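What Is a Pilgrimage?

We use cookies to remember your settings and to count visits to this page. Accept / Manage choices

A pilgrimage is a trip that a person makes for a religious reason. The person who makes the trip is called a pilgrim. Pilgrims may travel to a church, a temple, a river, a mountain, or the town where a holy person once lived.

People have gone on pilgrimages for thousands of years. Long ago, most pilgrims walked. Some rode horses or donkeys, and some crossed the sea in small ships. A trip could last for months. Today pilgrims also come by bus, train, and plane, but many still choose to walk at least the last part of the way.

Why do people go?

There are many reasons. Some pilgrims want to say thank you for something good, such as a new baby. Some are sad or worried and want a quiet place to pray. Some have done something they are sorry for. Others go because their parents and grandparents went, and they want to see the place for themselves.

Which religions have pilgrimages?

Nearly all of them do. Muslims who are able to make the trip go to Mecca, in Saudi Arabia, at least once in their lives. This pilgrimage is called the hajj. Many Hindus travel to the Ganges River in India. Buddhists visit the places where the Buddha was born and where he taught. Jewish pilgrims pray at the Western Wall in Jerusalem. Christians go to Jerusalem too, and to Rome, and to Santiago de Compostela in Spain.

Where do pilgrims sleep?

On the old walking routes there are houses just for pilgrims. They are called hostels. A hostel may be run by a church, by a town, or by a family. The rooms are simple, and pilgrims often share a room with people they have never met. Everyone is expected to be quiet at night, as many walkers get up before the sun.

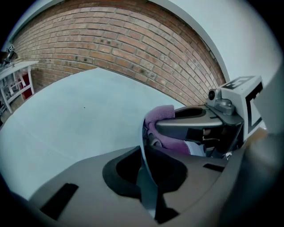
A brick wall and a smooth gray floor.

Liam Coughlan and Thu Hồ walked together to a small chapel called Udari. The walk starts in the town of Pirnis and is 553 kilometers long. They each carried a backpack with 2 shirts, a raincoat, a water bottle, and a sleeping bag. Liam got blisters on the second day and had to buy bigger shoes.

"I thought the hills would be the hard part," Liam said. "It was my feet."

Thu went because of her grandmother, Mrs. Trịnh, who had always wanted to see Udari but was too old to make the trip. Thu lit a candle for her there and mailed her a postcard.

What is a pilgrim's passport?

It is a small folded card. Pilgrims get it stamped at the places where they stop - a hostel, a church, sometimes a café. At the end of the walk, the stamps show how far they have come. The card that Thu used has the number 3153 printed on the front, so that it can be sent back to her if she loses it.

What happens at the end?

That depends on the place. Pilgrims may go to a service, walk around a shrine, wash in a river, or leave flowers. At Udari, a bell is rung at noon for everyone who came in that morning. Then there is soup.

Some people stay for a few days. Others go home the same afternoon. In the old days they had to walk all the way back, but now a bus leaves from Bumen, the village below the chapel. It does not run in December, when there is snow on the road.

Words to know

pilgrim - a person who makes a trip for a religious reason
shrine - a holy place where people come to pray
chapel - a small church
hostel - a simple house where travelers can sleep

Get our newsletter! A new page for young readers every month. Ask a parent or teacher to sign up with their email address.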